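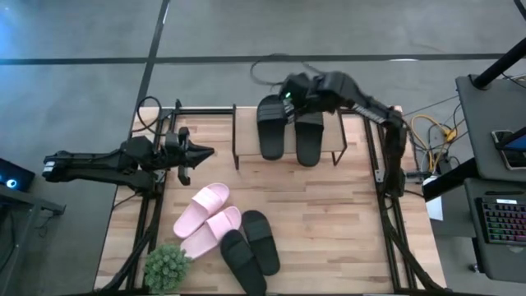

Page last changed: 2025-08-04

Household Skills, Unit 9: The Entryway and the Shoe Rack
Course notes by Séverine Bouvier, Plirkedthorpe Adult Learning

Welcome back, everybody! I know some of you were hoping we would go straight on to closets, and we will get there, I promise, but the entryway comes first in this course and it always has. It is the first thing you meet when you come home and the last thing you trip over when you leave, and I have never yet had a group where at least half the people didn't laugh a little guiltily when I asked what was lying on the floor by their front door.

Please read these notes before class and bring a pair of shoes you wear nearly every day. Slippers are fine. Slides are fine too, and for a first try they are probably the easiest thing you could bring, having no laces to tuck in.

What a rack is for

A shoe rack is a parking spot. It is meant for the shoes you are wearing this week, and I would like you to write that in the margin, as we will come back to it. Boots in summer, dress shoes, the sneakers you keep for painting the fence: all of those live somewhere else, and we will find a home for them in Unit 10. When people tell me their rack is too small, I ask them to take everything off it and put back only what they have had on their feet lately. Very often there is room left over.

A low rack with a flat top, like the one with the two black slides on it, suits most small hallways. You can see the whole surface when you are standing up, you can sit on a stool next to it without banging your elbow, and a flat panel will take a heel or a soft sole without letting it sink between bars. Racks with open rails have their good side too (air gets underneath, which helps with damp shoes), and we will compare the two kinds in class. I have a Laniletti rail rack at home that I am very fond of, and a flat-topped Clikero that my sister passed on to me, and I'll bring both.

Setting down a pair

This sounds too simple to teach, and every term somebody says so, and then we do it and the room gets quite absorbed. Work through it slowly the first time.

Start with an empty top and wipe it. A barely damp cloth is plenty for a wood-look panel, and then go over it with a dry one. Get into the corners where the frame meets the top, where grit likes to collect.

Knock the soles together outdoors, or over a sheet of newspaper if you live upstairs.

Pick up the left shoe and set it down with the toe facing you. Then set the right one next to it, facing the same way. Leave a narrow gap between them, enough that the straps or sides don't rub.

Now step back and look along the toes. One shoe will nearly always be a bit farther back than its partner, or turned at a slight angle, and you can see both of those on the slides at the top of the page. Nudge the one that is farther back until the toes line up. Straighten the other by turning it from the heel — if you push at the toe it tends to swing too far.

Toes out or toes in?

We had a lively argument over this in May, and I enjoyed it very much. Toes toward you makes it easy to see which pair is which, and it looks tidy from the door. Toes to the wall lets you step straight into a slide without turning it around. I put mine toes out and my husband puts his toes in, and we have been married long enough to leave it alone. Choose one way for the whole rack and keep to it for the length of the course, so that you can tell whether it suits you.

Shoes that stick out

On a shallow rack, the toes may come a little past the front edge. With slides and sandals this does no harm as long as most of the sole is supported. Heavier shoes are another matter, and I would move those to the floor beneath, if your frame leaves space, or onto a Tan tray beside it. Check, too, that the feet of the rack stand evenly. A folded piece of card under one foot is a perfectly respectable repair.

For next time

Clear your own rack, or the patch of floor where a rack might go, and put back only this week's shoes. Keep it up for 2 weeks and jot down which pair wandered off first. Bring a tape measure, and the width of your hallway written on a slip of paper. Class runs 90 minutes as usual, with tea halfway through — bring your own mug, please, we are short again.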